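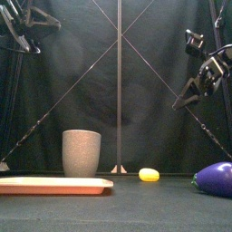 Last updated: December
Mackenzie Lachance, Thursday

3.2 Storage conditions and weight loss in eggplant

Weight loss after harvest was measured in two commercial lines of purple eggplant, Hamis and Fondel, grown under the same irrigation plan at the Nisilbridge plots. Fruit was cut in the early morning with the calyx attached and moved to the packing shed in shaded crates. Fruit with skin damage, sunscald or a broken stem was removed before weighing. The remaining 132 fruits of each line were split at random between two cold rooms, both held at 11 °C. The first was kept at high humidity with a wetted floor. The second was left at the humidity the cooling unit produced by itself, which is the usual practice at the Lapointe packing house and at most small growers in the district.

Each fruit was weighed at intake and then once a day until the end of the trial, 480 hours later. Weight loss is given as a percentage of intake weight. Firmness was tested at the widest point of the fruit with a flat probe, on a separate set set aside for that purpose, as the test leaves a mark that speeds water loss. A purple eggplant, likely a replica, is shown in Figure 1.

Figure 1. Purple eggplant on a dark gray tabletop, with a tray and a cup.

Loss was close to linear in both rooms during the first part of the trial and then slowed in the dry room. Humidity had a larger effect than line. Fruit in the dry room lost weight faster from the first day, and the gap between rooms kept widening until the rate in the dry room began to fall. Fondel lost more than Hamis under both conditions. The difference was small in the humid room and would be hard to detect at the point of sale.

Most of the water leaves through the calyx and the cut stem – the skin itself is a good barrier while the wax layer is intact. This agrees with the order in which symptoms appeared. The calyx dried and curled first, followed by dulling of the skin near the shoulder, and last by softening at the blossom end. Fruit with a large calyx relative to body size lost weight faster in both lines. Calyx area was not controlled at intake, and part of the difference between lines may be due to it.

Chilling injury was not scored as a separate variable. A few fruits in the humid room developed shallow pits near the stem, but pitting did not follow weight loss and those fruits were kept in the data set. Seed browning was checked only in the fruit cut open at the end of the trial and is treated in Section 3.4. Decay at the stem end was limited to the humid room – wetting the floor brings some risk of mold, and the crates nearest the floor were the ones affected. Moving these crates to a higher shelf was not tested.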